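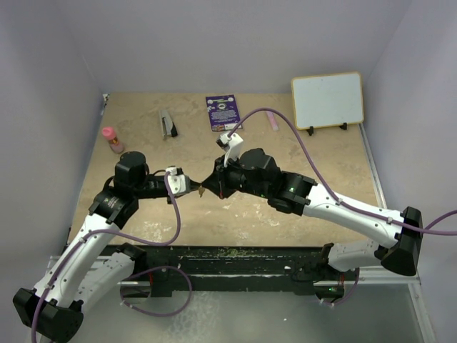 *Two arms, one small object: the handover test at Prindholm's bench in Sturasley.*

**Prindholm publishes gripper comparison, including the parts it would have preferred to skip**

STURASLEY, 2023-12-01 - Prindholm today released the results of a side-by-side trial of four gripper fingertip designs, all run on the same pair of tabletop arms. The company had expected its own design to win. It came second.

The trial, which began in July, covered 4,000 handovers. In each one, the left arm picks up a small item and passes it to the right arm in mid-air, with a camera on each gripper watching the exchange. A pass counted only if the second gripper held on for the full return to its starting position. Dropping the item somewhere convenient did not count, despite a spirited internal discussion.

The Drodholm narrow tip finished first, completing 78 percent of its handovers. Prindholm's tapered tip managed 65 percent and was, the company notes with what dignity it can, the easier of the two to clean. The remaining two designs, both early Prindholm prototypes, have been retired to a drawer.

Small, thin and oddly shaped items caused most of the misses. Bottles and staplers gave all four designs much less trouble, and a bottle is also easier to find when it rolls off the table.

The company also compared two camera positions. Mounting the camera higher on the gripper gave a better view of the fingertips but put more strain on the cable, and about a third of the unplanned stops were traced to cables catching on something. That something was usually the other arm.

Controller settings were held constant throughout. A second round, using the Nakamura controller with the two leading tips, is planned for next year. Prindholm has made no prediction this time.

The full report, with the test procedure, results by item and a log of every stop, is free on request from the Prindholm press office. The log is the longest section.

**About Prindholm**

Prindholm designs and tests grippers and fingertips for small two-arm work cells. It is based in Sturasley.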